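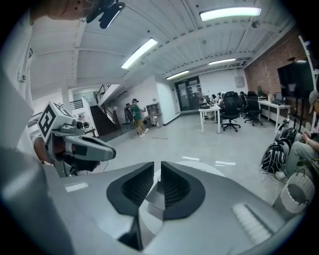

## Part A. Ground floor: ceiling, stairs, floor and entrance

Site: Cletby, ground floor
Inspected by: Suleiman Danladi
Date: 28 November 2024
Previous inspection: October, same year
Reference: Cletby 69

Ratings used on this sheet:

- **S** satisfactory
- **M** minor, correct before the next inspection
- **A** action required, date to be agreed with the tenant
- **N** not inspected on this visit

Items without a comment were found as recorded in October. Comments marked with a dagger (†) are carried forward.

### A1. Lighting and ceiling

| Item | Check | Rating |
|---|---|---|
| A1.1 | Fluorescent fixtures secure to ceiling | S |
| A1.2 | All tubes striking without delay | S |
| A1.3 | Fixture above doorway accessible from a platform | M † |
| A1.4 | Ceiling panels free of staining or sagging | S |
| A1.5 | Exposed beams: paint sound, no loose fixings | S |
| A1.6 | Ceiling camera bracket tight to beam | S |

**Comments**

A1.2. Switched off and on from cold, twice. One tube in the fixture nearest the right wall was slow in October and has been replaced. No flicker seen at either switching.

A1.3. † The fixture can be reached with the short platform, but only if the doorway is closed to foot traffic. The work instruction still refers to a stepladder. Amend the instruction. The wording was agreed with Tijani in October and has not been issued.

A1.4. The corrugated panels were viewed from floor level and from the upper part of the stairs. The upper surface was not viewed. If the roof contractor opens any section, ask for photographs of the top side and add them to this file.

A1.5. White paint is sound on all beams that can be seen from the floor. A hairline crack at one beam end was marked in pencil in October. It has not passed the pencil mark.

A1.6. Checked by hand for movement. Cable clips present. The camera itself belongs to the security contract and is outside this checklist.

### A2. Staircase

| Item | Check | Rating |
|---|---|---|
| A2.1 | Treads level and firmly fixed | S |
| A2.2 | Nosings visible against the tread | A |
| A2.3 | Railing rigid under sideways load | S |
| A2.4 | Railing coating free of sharp edges | M |
| A2.5 | Foot of stairs clear | M |
| A2.6 | Light level on the steps adequate | S |

**Comments**

A2.2. The steps are dark and the edges are hard to pick out when coming down. A contrasting strip is required on every step, including the top landing edge. Self-adhesive strip is acceptable as a temporary measure for no longer than 3 months. The permanent strip should be mechanically fixed. Zitberg quoted for the permanent version and the quotation is still valid. Place the order.

A2.3. Load applied by hand at mid-height and at the top post. No play at the base fixings.

A2.4. The black coating has chipped at the lower end, at about knee height. The metal beneath is smooth. Rub down, prime and touch up.

A2.5. The rating concerns bicycles left near the foot of the stairs. The approach must stay clear over the full width of the steps, and handlebars are to be kept out of the line of the railing. Moving the bicycle position further along the wall would meet this. See A4.2.

A2.6. Readings taken on the bottom step, at mid-flight and on the top step. All three are above the figure in the site standard. Readings are entered in the lighting log and not repeated on this sheet.

### A3. Floor and pillar

| Item | Check | Rating |
|---|---|---|
| A3.1 | Floor surface even, no trip edges | S |
| A3.2 | Slip resistance when wet | N |
| A3.3 | Pillar corners undamaged | M |
| A3.4 | No trailing leads across walkways | S |
| A3.5 | Cleaning product matches data sheet held | S |

**Comments**

A3.1. Straight edge laid at the doorway threshold and along the main walkway. No gap large enough to record.

A3.2. The pendulum tester was away for calibration. Carry out at the next visit, on the grey floor just inside the door and again at the foot of the stairs. Use tap water, and allow the area to dry before reopening.

A3.3. The square white pillar beside the stairs has plaster loss on one arris at low level. It is cosmetic. Corner protectors were proposed in October and the tenant asked for white ones. Supply and fit, and fill the arris first.

A3.4. No leads on the walkways at the time of inspection. Staff were reminded that mats are no substitute for routing a lead along the wall.

A3.5. The product in use is Skenelum floor cleaner. Sheet held, issue 2. The dilution chart is posted inside the cleaning cupboard and is legible.

### A4. Entrance side, storage and bicycles

| Item | Check | Rating |
|---|---|---|
| A4.1 | Wooden shelving unit stable | A |
| A4.2 | Bicycle parking marked and kept to | M |
| A4.3 | Doorway clear to full width | S |
| A4.4 | Door closer operating | S |
| A4.5 | Bags and coats stored off the floor | S |

**Comments**

A4.1. The small light wooden unit against the white wall is free-standing. It tips forward when the top shelf is pulled. Fix to the wall with two brackets at the upper rail. The wall is solid at this point and plugs can be used. Until the brackets are in, keep heavier goods on the lowest shelf and leave the top shelf unloaded.

A4.2. There is no floor marking for bicycles. The tenant has agreed in principle to a marked bay. Tape will do to begin with. The bay should be laid out with a bicycle in position, so that the pedals and bars are allowed for as well as the wheels. Wet bicycles are to be wiped at the door in winter.

A4.4. The closer shuts the door fully from any position. Closing speed was a little fast and was adjusted on the spot by a quarter turn. Recheck at the next visit.

A4.5. Hooks are in use. A backpack worn on the stairs is not covered by this item.

### Actions arising

| Ref. | Action | By | Status |
|---|---|---|---|
| A1.3 | Issue amended work instruction | Tijani | Open † |
| A2.2 | Temporary contrast strip to all steps | Site | Open |
| A2.2 | Order permanent strip | Zitberg | Open |
| A2.4 | Touch up railing coating | Site | Open |
| A2.5 | Move bicycle position along the wall | Tenant | Open |
| A3.2 | Pendulum test, two locations | Inspector | Next visit |
| A3.3 | Fill arris, fit white corner protectors | Site | Open |
| A4.1 | Bracket shelving unit to wall | Site | Open |
| A4.2 | Mark bicycle bay | Tenant | Open |

The temporary strip and the shelving brackets take priority. Both can be done in one visit with materials already in the store. The combined cost of the items marked "Site" is within the 2,000 limit for works that do not need separate approval. The permanent strip is outside that limit and follows the usual route.

Notes for the next inspector:

1. Bring the short platform. The stepladder on site has a worn foot and has been tagged out.
2. Check the pencil mark at the beam end before anything else is painted.
3. Test the shelving unit with the load removed as well as with it in place.
4. The lighting log is kept upstairs.

Part B (upper floor) is issued separately.

Signed: S. Danladi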